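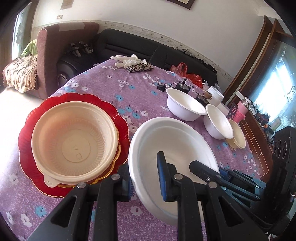
Rim grasp on the large white bowl, one pad inside the wall and one outside. Second gripper at right.

Fixing rim slip on thin-walled bowls (hand-held Skisik grippers)

Applies to: Skisik pairs with ribbed blue pads, log software Passka 4.

Symptom

The bowl rotates between the pads during the lift, or drops a few seconds into the carry. Passka logs fault 1143 (jaw position drift) and closes the episode. In July we lost 46 episodes to this fault before tracing it. Hard plates and bottles were not affected.

Cause

The jaw zero had moved. With a wrong zero, the software reads a thin wall as a fully closed jaw and stops recording width. The operator feels a normal grasp and carries on. Worn pads give the same fault code, so check both.

Before you start

Power down the second gripper and lay it on the table with the jaws pointing away from you. Keep fingers clear of the pivots. The linkage will pinch if the trigger is released suddenly.

Procedure

1. Check the rivets at the finger pivots for side play. If a finger moves sideways, stop and replace it. Calibration will not hold on a loose pivot.

2. Wipe both pads with a damp cloth and let them dry. Replace any pad with flattened ridges.

3. Close the jaws with nothing between them. In Passka, open Jaw > Zero and hold until the reading settles.

4. Open fully and store the upper limit. Our units read 4000 at full travel. A unit that stops well short of that has debris in the track.

5. Straddle the rim of an empty bowl and close slowly. The width reading should stay above zero for the whole grasp.

6. Lift 40 mm, hold, and set the bowl down. Repeat at several points on the rim.

If the fault comes back

Swap the left and right fingers - if the drift changes sign, the fault is in the finger. If it does not, the encoder cable is the next suspect. Reseat it at both ends and run step 3 again.

Do not raise the drift threshold to clear 1143. It hides the fault and the episodes are still unusable.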